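Robot Manipulation Practice, course handout 4
Soft objects and the ball task
Instructor: Haoran Guo. Lab help: Cuiping Mao, Jaanus Lūse
Handed out 08/10/2025

Before the lab

Please read the chapter on contact and friction again, also if you have read it for handout 3. In the earlier sessions all our objects were hard. A hard object has one shape, so you can plan the grasp from the shape and the plan stays good until the end. Today the object changes its shape when you touch it, and it changes again when you let go.

Each group works at its own table. Group names are the same as before (Modik, Drukgate, Bosman, Grimar). If you missed the last session, ask Cuiping Mao which group you are in.

1. What we mean by a soft grasp

When two fingers close on a hard box, the distance between the fingers stops at the width of the box. With a soft ball the fingers continue to close and the wall bends. There are two different cases, and students often mix them in their reports.

Side grasp: the fingers are on two sides of the ball and press toward the center. This needs a wide opening. When the ball is full of air, our fingers do not open enough for it.

Fold grasp: the fingers take only a small part of the wall and squeeze it between them. It needs little opening, but the ball must be soft enough to make a fold. The force goes through the two layers of the fold, and the rest of the ball is free to swing or turn.

In your report, write which case you used in every trial. "The robot grasped the ball" is not enough for the reader.

2. The fold and the needle

In the ball task there are two things to care about at the same time. One is the fold between the fingers. The other is the needle in the valve, which must stay in line with the valve hole. If the fold turns the ball, the needle gets a side load, and a thin needle bends easily.

Look at the wrist camera view below before you choose your grasp point. The wall is pinched up into a ridge between the fingertips, and the needle goes into the valve on the right side, so the grasp and the needle are on the same ball but not on the same place.
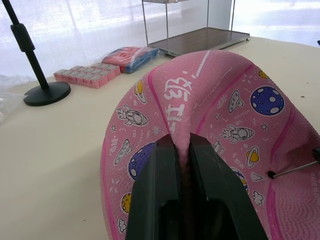 3. Choosing the grasp point

Start with the needle direction and choose the fold after it. Draw a line along the needle into the ball. Your fold should not pull the wall across this line. Move the gripper slowly for the last part of the approach - the wall can slide away from one finger before the other one touches.

Close the gripper in small steps. After each step, compare the wrist view with the step before. If the print on the ball has moved sideways, the ball is turning, and you should open and try again. The print is a good help here, better than the plain ball from last January.

4. What to record

Trial number, type of grasp, gripper opening at first contact, gripper opening at the end, and if the needle stayed in line. Add one sentence in your own words when a trial fails. Shiyu Xie and Jinlong Yuan from last year's course wrote very good failure notes, and a copy is in room 353.

Please do 11 trials. Do not delete the bad ones.

5. Report

Two pages, one per group. Put it in the box outside room 461 before the next lab. Questions about the gripper software go to Jaanus Lūse, questions about the report go to me.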